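Mai, 7 h 40

Mal dormi. Arrivé avant Vesela, café, relu les notes d'hier. On reste sur les cintres jusqu'à la fin du mois, Wedau l'a confirmé par mail.

Commencé la téléopération à huit heures. J'ai les deux bras aux commandes, le gauche pour tenir le cintre, le droit pour le tissu. Les vêtements noirs sont pénibles, on distingue mal l'encolure des plis. Le plus dur reste de garder le cintre incliné sans que la main gauche dérive pendant que je pense à l'autre.

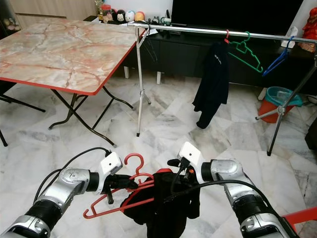 Photo : Vesela Spahić

93 démonstrations gardées à midi, 10 jetées. Vesela est plus sévère que moi : elle coupe dès que j'hésite trop longtemps, elle dit que le robot apprendra aussi l'hésitation. Elle a sans doute raison. L'après-midi elle a pris les commandes et j'ai annoté. Elle va moins vite mais ses gestes se ressemblent d'un essai à l'autre.

122 gardées à la fermeture. Il en faut 216 pour le premier entraînement.

Mal au poignet droit. Demander à Remo Guerra s'il peut baisser la raideur du retour d'effort. Penser aussi à racheter des cintres.

Rentré à pied, soupe, couché tôt.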